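About Pilgate Homes

Pilgate Homes builds and sells apartments and row houses for people who plan to live in them. The company was set up by Ryszard Kołodziej after 14 years of running construction sites for other developers. The first project was a small block on Cemarero Road. Today we have two finished communities, one under construction, and an office that handles sales, handover and repairs after you move in.

What we build

Our homes have one, two or three bedrooms. We do not build studios, and we do not build towers. The tallest building we have put up is six floors, with an elevator on each stair core and a ground-floor room for strollers and bikes.

Cemarero Court was our first community. It has a shared yard in the middle, parking under the building and a row of small shops facing the street. All of the homes there are sold, though resale units come up from time to time and our office can put you in touch with owners who are selling.

Udetti Gardens is the larger of the two. It was planned for families, and the floor plans changed a good deal after we talked to early buyers. They asked for a second bathroom in the two-bedroom homes and a door between the kitchen and the living room. Both are now standard. The playground is on the side away from the road, and cars can't drive through the middle of the site.

Weerakoon Park is under construction now. When it is complete it will have up to 200 homes in four buildings. The first building is due for handover in December. Floor plans, price lists and the payment schedule are available from the sales office on request.

How buying works

You can reserve a home with a deposit, and the deposit is held in a separate account until the contract is signed. The price in the reservation form is the price in the contract. Parking and storage are listed as their own items so that you can leave them out if you don't need them.

Buyers get two visits before handover. At the first one you can check wall positions, outlets and plumbing points. At the second you go through the finished home with one of our site engineers and write down anything that needs fixing. Items on that list are our responsibility, and you keep a signed copy.

Finishes are chosen from a set range of floor tile, doors and bathroom fittings. If you prefer to finish the home yourself, tell us before the wall work starts and we will take the cost of those items off the price.

After you move in

Each community has a building manager on weekdays. Repair requests go to the same office that sold you the home, by phone or at the front desk. Residents vote on yard rules, guest parking and quiet hours at a yearly meeting.

Visit us

Pilgate Homes, 1468 Udetti Avenue, ground floor. The office opens at 9 a.m. and the model home is next door. Please call ahead if you would like to see the Weerakoon Park site, as visitors need a hard hat and someone from our team with them.

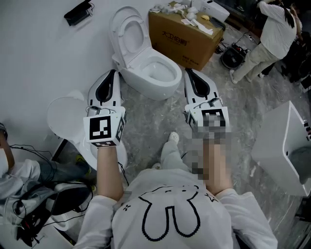 Grey marble-patterned flooring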